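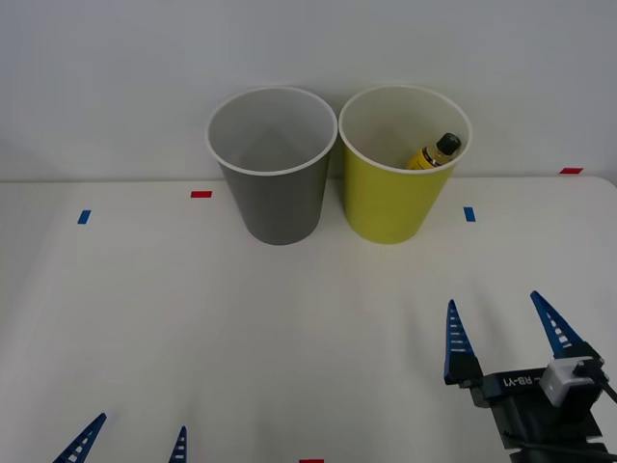

Two cups, one bottle, and the open gripper of an RB-Y1 at lower right.

Projects > Fillaslow > Datasets > Cup and Bottle > README

We use cookies to remember your display settings and count visits. Accept | Manage

# Fillaslow Cup and Bottle

Can a two-armed robot tidy up after breakfast yet? Not the whole kitchen, no. But a small bottle and a couple of plastic cups? We think that's close enough to be worth measuring properly, and we've had a brilliant time trying. Fillaslow is a set of recorded chores, and this card covers the smallest of them: moving a bottle between two cups.

It sounds like nothing. Then you watch an arm try it and you start noticing how much your own hand does without asking you (tilting, feeling for the rim, letting go at just the right moment).

## What's in it

- 1,000 recordings of a person driving the arms
- 499 recordings of the robot working by itself, good and bad runs together
- a one-line written instruction for every recording
- a pass or fail mark, given by whoever was watching

The cups are plastic with white rims, one gray and one yellow-green. (The labels spell it "gray". Please leave it, the loader looks for that word.) The bottle has a black screw cap and a yellow label. It can start in either cup, and it nearly always ends up leaning, so the cap points somewhere different each time. That lean is the interesting bit! A policy that only learns to come straight down will do well on upright bottles and then clip the rim on everything else.

Red and blue tape on the table gives reference points for lining things up. Don't peel it off if you rebuild the setup, and don't worry about matching our positions to the millimetre either.

## How we mark a run

A pass means the bottle is in the cup named in the instruction, both cups are still standing, and the grippers have let go. Knocking a cup and then saving it counts as a pass. Mutua wanted those marked separately, so there is a `nudged` column, filled in from February onwards and blank before that.

Time limits are generous. A person does this in a second or two and the robot doesn't, and we'd sooner see a slow success than a quick mess.

## So, can it do chores?

This chore, on this table, with this bottle: often, yes. Swap in a taller bottle and things get shaky. Move the cups close enough together that the fingers have to squeeze between them and you'll see some very odd decisions. We haven't tried glass, full cups or a cluttered worktop, so please don't quote this set as proof of anything about washing up.

## Known problems

- 17 recordings have the wrong cup colour in the instruction. They're listed in `swapped.txt`.
- Plain wall, plain table. Policies trained only on this set may be thrown by a patterned background.
- The second arm has very little to do. If you care about two-handed work, try the Purnum towel set instead.

## Who to ask

Trevor Paquette looks after the files and the loader. Mutua Mussa wrote the marking rules and will happily argue about them. Recorded at the Brurnberg workshop; the Bangera mirror is usually the faster download, apart from Sunday mornings when it backs up.

If you train something on this, send us your failures as well as your scores. We love watching them.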